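4.2 Small-object trials with the hand-held grippers

The trials in Section 4.1 used blocks and cups, which are rigid, have a clear outline and are wide compared with the finger pads. For the second group of trials we wanted items at the other end of the scale. Jewellery and hair accessories were chosen as they combine thin metal parts, round beads, flexible cord and loose fabric, and as they are often kept together in one container. Two controllers were compared on the recorded demonstrations: the Cendar position controller, which closes the fingers to a width predicted from the wrist image, and the Patwary force-limited controller, which closes until the motor current passes a set level and then holds.

4.2.1 Workspace and items

All demonstrations in this group were collected on a bed with a checked sheet. A soft surface was preferred to a table for two reasons. The fingertips can be pressed slightly into the sheet without loading the linkage, and a round bead tends to stay near the point where it was released. The drawback is that the height of the surface is not fixed. It changes whenever the sheet is moved or the mattress is pressed, and neither controller is given a measure of it. An open cardboard box served as the container. Its walls limit the angle at which the fingers can enter, so that items lying close to a wall have to be approached from above.

Figure 3 gives the view from one of the two tools. Both fingers remain visible for the whole of a grasp, and the gap between the pads can be read directly from the image. The lens has a wide field of view and bends straight edges outwards. We did not correct for this before training, as early tests with corrected images lost the lower part of the fingers.

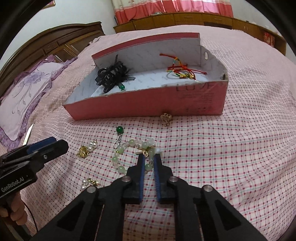

Figure 3. View from one hand-held gripper during the small-object trials. The blue ridged pads are at lower centre, with a beaded bracelet passing between the fingers; the second gripper is at left.

The items fall into three classes for the purpose of analysis. Class A holds single rigid pieces such as brooches and earrings. Class B holds bead bracelets, which can be lifted from any point on the loop but change shape as they leave the surface. Class C holds cord and ribbon items, for which the grasp point matters less than the amount of material caught between the pads.

4.2.2 Procedure

Each operator held one tool in each hand. Ashraful Khondokar and Bernice Bonsu acted as operators in turn and were given the same written instructions: move one item at a time, keep the fingers in view, and do not touch an item with the free part of the hand. The order of items was left open. Either tool could be used for any item, and the tool not in use could be rested against the sheet or used to steady an object. A demonstration was ended when the operator said so aloud, and the audio track was later used to mark the end point.

Widths were logged from the finger encoders and images from the wrist cameras. The two streams were aligned with the Trornoslow logger, which writes a shared time stamp at the start of each recording. Recordings in which the stamp was missing from either stream were dropped before any other check was made. Eleven recordings were lost in this way, all of them from the same afternoon in December, and the cause was traced to a full disk.

4.2.3 Views from the two tools

The two wrist cameras do not see the same thing at the same moment, and the difference is larger for small items than it was in Section 4.1. A pendant that is clear in one view may be hidden behind a finger in the other. The other gripper also enters the view as a large dark object, often close to the item being handled. We kept such images in the training set. A policy trained only on views with a single gripper had no reason to treat the second one as an obstacle, and in replay it planned paths through it.

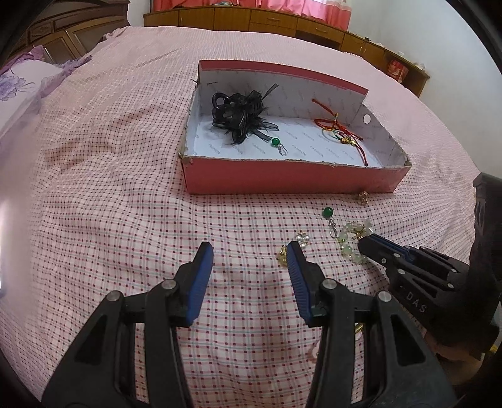 Photograph: Ulusora project, wrist camera recording. Reproduced with permission.

Occlusion was most common for Class A. An earring lying beside the tip of a finger covers few pixels, and its outline merges with the pad as the gap closes. Class B items were seldom hidden completely, although the part of the bracelet nearest the pads often was. With Class C the main difficulty was a different one: dark ribbon against dark finger struts gives little contrast, and the width predictor tended to place the edge of the item too far out.

4.2.4 Comparison of controllers

Both controllers were run on the same set of predicted approach poses, so that only the closing phase differed. On Class A the position controller performed better. Thin metal parts give almost no rise in current before the pads meet, and the force-limited controller therefore closed fully in most cases, whether or not an item was held. It could not tell the two outcomes apart without the image.

On Class B the order was reversed. The position controller stopped at the width of a bead even where the pads had met the cord between two beads, and the bracelet then slid. The force-limited controller closed onto the cord and kept its hold. Results for Class C were mixed — the two controllers failed on different items — and we draw no firm ranking from them.

The ridges on the pads had an effect that we had not planned to measure. Where an earring hook lay along a ridge it was held firmly, and where it lay across the ridges it could turn. Repeating four of the Class A grasps with the tool rotated by a quarter turn changed the result in two of them. Pad pattern is therefore treated as a separate variable in Section 5.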